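공용 책상은 왜 늘 지저분한가: 학과 공용 작업실 책상 사용 관찰 보고서

생활환경조사 실습 기말 과제
작성: 엔당 친(Endang Chin), 안넬리스 슈바이거(Annelies Schwaiger)
제출: 2023년 8월

1. 주제를 고른 경위

처음 제출한 주제는 도시 하천의 수질이었다. 하천까지 버스를 두 번 갈아타야 한다는 사실을 알게 된 뒤 주제는 점점 학교 쪽으로 가까워졌고, 결국 우리가 앉아 있던 책상에서 멈췄다. 지도 선생님은 "멀리 가지 않아서 좋다"고 하셨는데 칭찬으로 받아들이기로 했다.

학과 건물 2층의 공용 작업실은 학생들 사이에서 톡데일(Tokdale)이라고 불린다. 왜 그렇게 부르는지는 선배들도 모르고, 문에 붙은 이름표에는 그냥 '공용실'이라고 쓰여 있다. 이곳에는 책상 사용 규칙이 있다. 쓰고 난 자리는 비운다, 음식물은 두지 않는다, 남의 물건은 옮기지 않는다. 첫째 규칙을 지키려면 셋째 규칙을 어겨야 하는 경우가 많다는 점이 이 보고서의 출발점이다.

2. 조사 방법

관찰 기간은 15일로 잡았다. 아침에 문이 열린 직후와 저녁에 문이 닫히기 직전, 하루 두 번 책상을 돌며 남아 있는 물건을 기록지에 적었다. 물건은 문구류, 종이류, 전자기기와 선, 음식과 용기, 분류 불가의 다섯 갈래로 나누었다. 마지막 갈래는 원래 없었으나 첫날 저녁에 한쪽만 남은 실내화가 나와서 급히 만들었다.

기록을 정리하는 데에는 학교에서 쓰는 설문 정리 프로그램 플레멜(Plemell)을 사용했다. 한 항목에 최대 2000자까지 입력할 수 있다고 되어 있는데, 우리 기록은 대체로 "컵, 또 컵"에서 끝났으므로 한도를 걱정할 일은 없었다.

관찰 외에 작업실 이용자 네 명과 짧게 면담했다. 면담 대상은 복도에서 우리를 피하지 않은 사람들로 선정되었다. 표본이 치우쳤을 가능성은 한계점에서 다시 다룬다.

3. 관찰 결과

가장 많이 남는 것은 예상대로 문구류였다. 특히 펜이 그렇다. 펜은 주인이 있는 물건 가운데 가장 주인 없는 것처럼 취급된다. 면담에서 "남의 펜을 가져간 적이 있느냐"고 물었을 때는 모두 없다고 답했고, "펜을 잃어버린 적이 있느냐"고 물었을 때는 모두 있다고 답했다. 두 답이 동시에 참이려면 펜이 스스로 걸어 나가야 하는데, 관찰 기간 중 그런 장면은 기록되지 않았다.

다음은 선이었다. 충전선, 연장선, 어디에 꽂는지 알 수 없는 선이 책상 뒤쪽에 모인다. 선은 한번 자리를 잡으면 치워지지 않는다. 뽑았다가 무엇이 꺼질지 모른다는 두려움이 크게 작용하는 것으로 보인다. 면담에 응한 한 학생은 자기 선을 찾다가 포기하고 새로 산 적이 있으며, 나중에 보니 잃어버린 선이 그 새 선 바로 옆에 있었다고 했다.
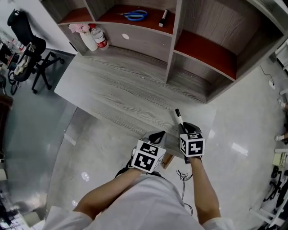 그림 1. 회색 나뭇결 책상 앞에서의 작업. 오른쪽 집게에 검은 마커 펜이 물려 있다.

종이류는 시기를 많이 탔다. 과제 마감 전날에는 초안과 오려 낸 조각이 책상을 덮었고, 마감 다음 날에는 그대로 덮여 있었다. 마감이 지나면 종이는 쓰레기가 되지만, 쓰레기가 되었다고 선언할 사람이 정해져 있지 않다. 출력물 뒷면에 적힌 3464라는 숫자가 며칠 동안 같은 자리에 있었는데, 사물함 번호인지 출력 번호인지 끝내 밝히지 못했다. 엔당은 매일 그 종이의 위치를 따로 적었고, 이 열정이 다른 항목에도 나타났다면 표가 더 충실했을 것이다.

음식과 용기는 생각보다 적었다. 규칙이 잘 지켜져서라기보다 창가 선반이 그 역할을 대신 맡은 탓이다. 선반은 책상이 아니므로 우리 조사 범위에서 빠진다. 조사 설계자로서는 다행이고 선반을 쓰는 사람으로서는 유감이다.

4. 정리 시도와 그 경과

관찰만 하기에는 마음이 불편해서 기간의 절반쯤에 작은 개입을 해 보았다. 책상 끝에 '플라크비(Plarkby)'라고 쓴 상자를 놓고 주인을 모르는 물건을 모은 것이다. 이름은 안넬리스가 지었다. '분실물'이라고 쓰면 아무도 들여다보지 않지만 모르는 이름을 쓰면 궁금해서라도 열어 볼 것이라는 논리였다.

논리는 맞았다. 다들 열어 보았고, 자기 물건을 찾아가는 대신 다른 물건을 더 넣고 갔다. 사흘 만에 상자가 찼다. 책상 위는 눈에 띄게 깨끗해졌으나 상자가 책상 위에 있었으므로 이것을 개선으로 볼지 의견이 갈렸다. 엔당은 개선이라고 보고, 안넬리스는 지저분함에 뚜껑을 씌운 것이라고 본다. 양쪽 의견을 모두 적는 조건으로 이 단락이 합의되었다.

상자 바닥에서는 '사파비'라는 이름표가 붙은 계산기가 나왔다. 이용자 명단에 그런 이름은 없었고, 이름표가 상표인지 애칭인지도 불분명하다. 계산기는 잘 작동해서 이 보고서의 합계를 내는 데 썼다.

5. 한계점

관찰자가 이용자를 겸했다. 기록지에 적힌 컵 가운데 일부는 우리 것이며, 어느 것인지는 분석에 영향을 주지 않는다고 판단했다. 또 우리가 기록지를 들고 들어가면 갑자기 책상을 닦기 시작하는 사람이 있었다. 이런 효과를 없애려고 기록지를 가방에 숨겼더니 이번에는 가방을 왜 책상에 두느냐는 항의를 받았다.

조사 시기도 문제다. 여름 계절수업 기간에는 이용자가 적으므로 학기 중과 비교하려면 12월 기말 기간에 같은 방식으로 다시 조사해야 한다. 그때 우리 두 사람도 기말 기간일 것이라는 점은 아직 해결하지 못했다.

6. 제안

첫째, '남의 물건은 옮기지 않는다'는 규칙을 '옮겼으면 어디로 옮겼는지 적는다'로 바꾼다. 둘째, 선에는 이름과 용도를 적은 띠를 붙인다. 용도를 모르면 모른다고 적는다. 셋째, 마감 다음 날 아침을 종이 버리는 날로 정한다. 창가 선반은 후속 연구에 맡긴다.

부록으로 기록지 사본을 첨부한다. 다섯째 날 저녁 기록지는 커피가 쏟아져 일부를 읽을 수 없다.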